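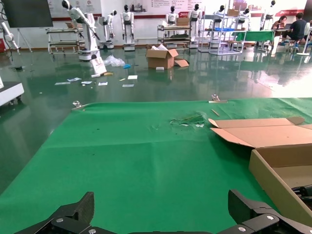 *Reading time: 3 minutes*

# Chapter 2: Before You Sort Anything

I used to start every cleanup by grabbing the nearest thing and looking for a bin. Bad habit! I'd walk in circles with a plastic bag in one hand and a card in the other, and the floor looked the same 20 minutes later.

So in this chapter we start at the table. Put a cloth down, clip it along the far edge, and set an open cardboard box on it – that's your station. A creased old cloth is fine, mine usually has a rip in it somewhere. Then look at the floor. Paper and cards go together, bags go together, and the big boxes wait until Chapter 3, when we get to flattening.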